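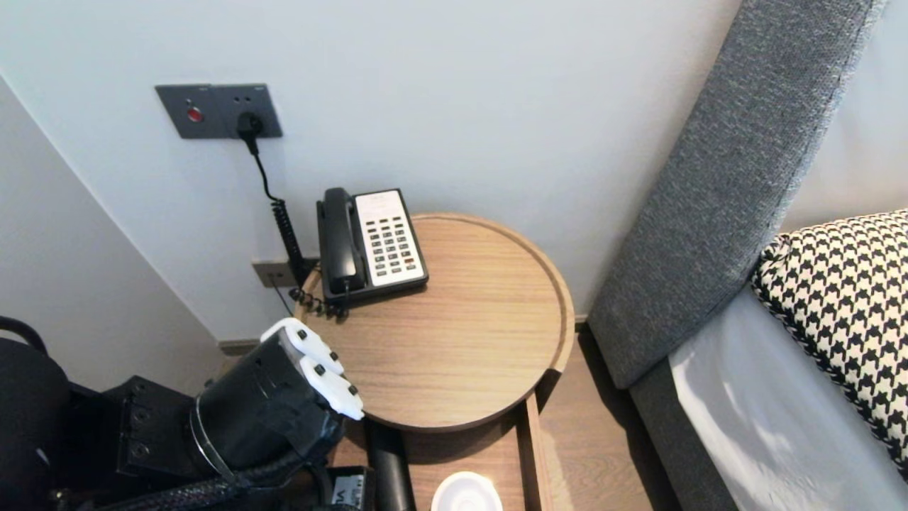 Bedside tables, and whether a robot can be trusted near one yet

EVSTEAD, December 19, 2019 — We get asked the same thing every time we open the doors at Rulton: can it do my housework? I run the home chores program here, so I'm the one who usually gets to answer, and my answer today is "a bit of it, slowly, and please don't go out and leave it alone with the good glassware."

Today we're releasing the results of our bedroom trials, the latest part of a project we call Endow. We picked the bedroom because everybody pictures the kitchen first, and the kitchen is a bit of a circus. A bedroom seemed like the easy one. (It was my idea, and I've been reminded of that quite often.)

The task we kept coming back to was the bedside table. You'd think there's nothing to it. But have a look at your own — there's probably a cord going somewhere, something round that rolls or slides, and a shelf or a drawer you have to bend down for. Ours is a round one with a raised lip on the top, and that little lip gave us more grief than the whole bed did! A person tidying up just slides a thing to the edge and picks it up. With a lip you have to lift it from where it sits, and two fingers aren't much to lift with.

We ran 768 attempts at small bedside jobs, starting in May. They covered picking something up and putting it back down, moving it from the top to the shelf, opening the drawer and closing it again. The arm finished 327 of them with no help from us at all. The rest needed a hand or a restart, or we called them off. I'd love to give you a bigger number, but that's the one we've got, and I'd sooner you heard it from me.

So what can it do? It's pretty good with anything solid that stays put. It's patient too, much more patient than I am, and it doesn't mind doing the same drawer all afternoon. Phones are harder. A handset on a curly cord tugs back when you lift it, and the arm has to work out whether it's caught on something or just stretching the cord.

Low shelves are hard as well. Reaching down past the rim means the arm's own wrist gets in the way of what it's trying to see, so it's working partly from memory. We've changed the way it approaches the table 7 times now, and the current one comes in from the side and keeps the fingers pointing straight down. It's slower, but we've had far fewer bumps.

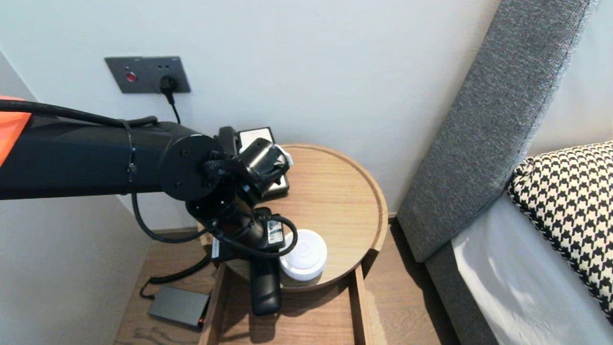 Alemneh
Program Lead, Home Chores, Rulton

Beds we're leaving for later. Pillows are fine, sheets are a different story, and I don't expect to be writing to you about a properly made bed any time soon.

As for the shop floor, I know some of you want to hear about stocking shelves and clearing counters. A lot of what we've learned carries over, especially the bits about cords and edges, and we've got two small trials planned with local shops once the bedroom work wraps up. Shops are kinder in some ways, as the shelves stay where they were yesterday.

We're not selling anything yet and there's no waiting list. If you organise care services, run a motel or just have a really awkward bedside table, we'd like to hear what you'd want done first and what you'd never let a machine touch. The full trial notes, including the failed attempts, are available on request from the Rulton office in Evstead, and reporters are welcome to come and watch a session. Wear comfy shoes, they run long.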